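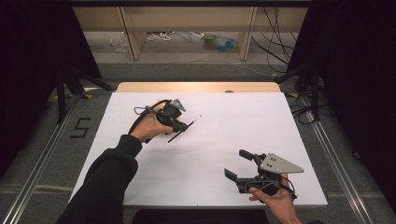
The Revised Timetable for Route 458

September 26, 2018

The revised timetable for Route 458 between Brekine and Tornow has now been in use long enough for regular riders to form a view of it. The following remarks set out my own. They are offered in a private capacity, as one who has traveled the route on most working days for 8 years and who has kept a copy of every timetable issued in that period.

The principal change concerns the stop at Chuang Street. Under the previous timetable, buses toward Tornow served Chuang Street at all hours. They now do so only before nine in the morning and after four in the afternoon. Between those times, the bus continues along the bypass and does not enter the old town at all. Riders who wish to reach the pharmacy or the post office in the middle of the day must leave the bus at Takness Bridge and walk up the hill.

The walk is not long. It is, however, steep, and the sidewalk on the north side ends at the former dairy, so that pedestrians are required to cross the road twice. In January, when the steps beside the bridge are often closed, the only remaining path follows the river and adds considerably to the distance. I would ask that this be given proper weight before the winter timetable is settled.

The reasons for the change are understood. The turn from Chuang Street onto the main road has delayed buses for many years, and a delay at that point is carried all the way to Tornow. Since the midday buses were moved to the bypass, they have generally arrived on time. I have missed the connecting train only once under the new arrangement, and on that occasion the fault was my own.

The evening service has also been improved. There are now 2 buses after ten o'clock where there was formerly one, and the last of them waits for the train. This was requested by riders at the public meeting, and it is right to acknowledge that the request was heard.
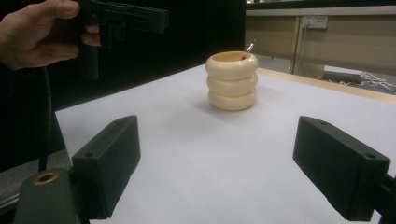

Is a transfer ticket still valid for the return trip?

Only if the return trip begins within 3 hours of the time printed on the ticket. After that, a new fare is due, and the driver will not extend the time.

The printed timetable itself deserves comment. The former edition placed both directions on one sheet, with Brekine at the top on the left side and Tornow at the top on the right. The new edition is a folded booklet in which each direction has its own page. The type is larger, and for that reason alone many will prefer it. The difficulty lies in the notes. A small letter beside a departure refers the reader to the back cover, where the letter is explained – and in two cases the explanation refers the reader to another note. A rider standing in the rain should not be expected to follow this.

It would be a simple matter to mark the bypass departures in the column itself. A blank space against Chuang Street is easily overlooked, as I observed last week when a gentleman with two heavy bags was carried past his stop. The driver was courteous and let him off at the bridge. It was nevertheless plain that the gentleman had read the page and believed he had read it correctly.

The shelter at Takness Bridge should be considered at the same time. It was built for a stop that few people used. It has one bench, no light, and a roof that slopes toward the road, and it now serves everyone who once waited in the old town.

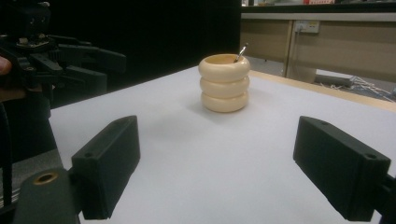

Fumiko Tsuchiya writes that the light would matter more to her than the bench, as drivers coming off the bypass after dark do not always see who is waiting, and she has twice had to wave her telephone to stop the bus. She adds that the midday change suits her well, and that she would not wish to see it reversed for the sake of a post office that closes at lunch.

Her first point is accepted without reservation. On the second we differ, although I grant that the post office hours are a difficulty of their own – one that lies outside the powers of the bus company.

Written comments on the winter timetable may be left at the ticket window in Tornow. Mine were handed in on Chuang Street paper, the stationer there being still open in the mornings, and I have kept a copy with the timetables.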